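26 January 2022

Well, the chain has wobbled again. I rang the estate agent at ten and got put on hold for so long that I made toast, ate it and washed the plate, and then it was only to hear that Reklow (the people buying from the people we're buying from, if you can follow that, I barely can) want another look at the lease on the garage. A garage! We've been at this since November and I was daft enough to tell my mum we'd be in by Christmas.

Helmy has gone very quiet about it all. He does his thing of opening the laptop, looking at the floor plan, shutting the laptop. I keep measuring furniture. The big bookcase is 179 cm tall and the alcove in the back room is, according to the particulars, "generous", so who knows. I've asked if we can pop round with a tape measure and been told the sellers would prefer to wait until exchange, and I do get that, I wouldn't want me poking about either.

The mortgage

The offer runs out in 70 days. I wrote it on the calendar in red and now wish I hadn't. The broker says we can probably get an extension if it comes to it, but there might be a fee, and the rate might not be the same. She was nice about it. She also wants another set of payslips because the ones I sent are now "stale", like bread. I printed them at work and forgot them in the tray, so that was an embarrassing walk back up the stairs!

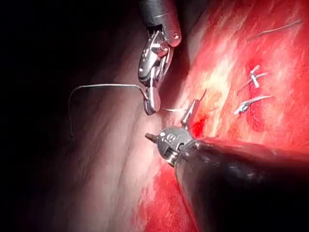
The solicitor

Nouhaila Hegazy is our solicitor and I've decided I like her. She sent over the answers to our enquiries this afternoon, eight pages of them, and I read every one with a highlighter. Mostly it's boundaries. The left-hand fence is ours, the right-hand fence is theirs, and the one at the bottom is a mystery that has been a mystery since the house was built. She suggests an indemnity policy for the missing paperwork on the back extension and says the sellers ought to pay for it. I said yes please before she'd finished the sentence.

She also explained what happens with the drains, very patiently, twice. The shared bit runs under Gavero Terrace and we'd be chipping in if it ever collapses. I wasn't thrilled but Helmy's dad says every terrace in Nendberg is like that and his has never given him any bother. His exact words were "stop reading things".

Money

Did the sums again after tea. The removal people want £400 more if we move on the last day of a month, which seems a bit cheeky, but apparently that's when everybody goes. So now we're hoping for a delay but only a little one. Ridiculous. I've also started a list of things we'll need straight away: curtain poles, a doormat, light bulbs (are sellers allowed to take the light bulbs? my aunt's did), something to cook on if the old cooker turns out to be as bad as it looked.

Packed two boxes of books and then unpacked one because the book I'm reading was at the bottom. Landlord has been decent so far and says we can roll on month by month as long as he gets proper notice. Must put that in an email to him tomorrow so it's written down somewhere. Must also ring the water people, and find the guarantee for the washing machine, and reply to the agent about the garage, although I don't see what I can add about a garage I've never been inside.

Going to bed. Helmy has the laptop open again.

14 shares

3 comments

Pam in the attic: Ours took the light bulbs AND the loo roll holder. Check the fixtures and fittings form, it should all be ticked on there.

tomasz_r: We had an indemnity policy for an extension too. Sellers paid, no fuss at all. Fingers crossed for you both!

Bryony: Keep chasing the agent, every other day if you have to. I was far too polite for months and I regret it.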